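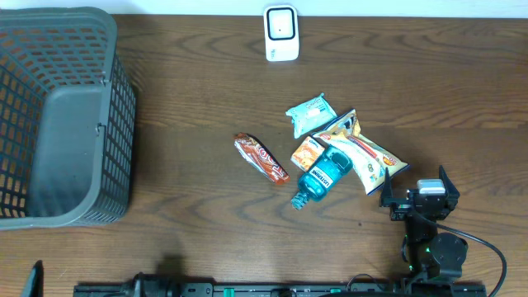 Vol. 18, No. 6

Home | News | Opinion | Floor Talk | Back Issues

Print this page | E-mail this page

Reading time: 6 minutes

The arm gets the easy ones

Spent most of a week at Drovmont, the order-packing place out past the rail yard. Snack bars, wipes, chips, mouthwash. Stuff you forget to buy and then need tonight. People have been putting that stuff into baskets by hand for years and now an arm is learning to do it, on a table, one order at a time.

I used to pack. Different company, same work. So I'm not neutral and won't pretend to be.

First thing. The talk is always jobs, yes or no, how many. Management at Drovmont has a number for that and the number is zero. Fine. 400 people on the payroll when the project started, same now. But ask what those people do all day and you get a different story, and it doesn't fit on a slide.

A packer used to do the whole order. Read the ticket, grab, think a second, heavy stuff down low, chips on top, done, next. There's a rhythm in it. You could talk while you did it. Now the plan is the arm takes the simple picks and the person takes what's left over – the odd shapes, the leaky cap, the bag that slides. All the annoying parts of the old job with none of the easy parts in between. The easy parts were the rest. Anyone who has packed knows that.

The software comes from Grakeck and the people who sold it keep saying it frees the worker for higher value tasks. I asked what tasks. Exceptions, they said. An exception is when the thing goes wrong. So the higher value task is cleaning up, faster, with a screen telling you how long you took. 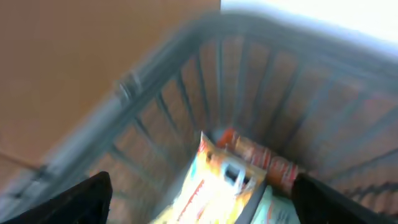

Photo: Drovmont packing project

Chips and a mouthwash bottle are a lousy pair, by the way. One crushes and one crushes things. A new packer learns that in a morning, usually by wrecking somebody's chips. The arm has to be shown, over and over, by a person, and this is the part that bugs me most.

Because who shows it? Packers. The rate sheet says 628 runs for one set of goods, then new goods and start over. The people doing it get regular pay. Not trainer pay, not a bonus, nothing with a name on it. They are handing over everything they know about how a bag behaves and it gets logged as ordinary hours. A welder who teaches welding gets paid for teaching. I dont see why this is different.

To be fair, and I'm trying. Some of the packers like it. One told me her wrists feel better than they have in years. Another said it beats the night line, and it's true the night line was brutal, the turnover was awful. I believe them. Sore wrists are real and if a machine takes that away then good, bring it in, bring in more then one.

But that's an argument for the machine. It isn't an argument for the deal. Those get mixed up on purpose, I think. Complain about the deal and you're told you hate progress.

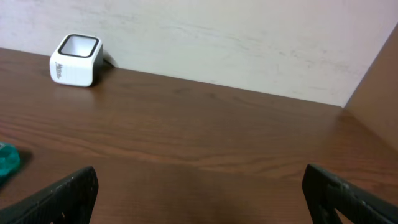
Bare wood between the grippers.

Look at Husar, across the county. Same kind of setup, older. There they wrote it down first: anyone who trains the system gets a higher grade, stays on that grade, and exception work is capped at half a shift. The other half is regular packing. Slower on paper. More than 18 months in and they still have it, so it can't be killing them.

Plesitov went the other way. No agreement, just a memo. People found out from the schedule that their station was now an "assist" station. Lower grade. Same building, same shoes, less money.

Drovmont hasn't picked. There's a meeting in October and I hear the grade question is on the list, near the bottom, after parking. Move it up. Get the training hours counted from the first day and not from whenever the paperwork is signed. And put a packer in the room who has stood at that table, with a vote and paid for the time.

August 2023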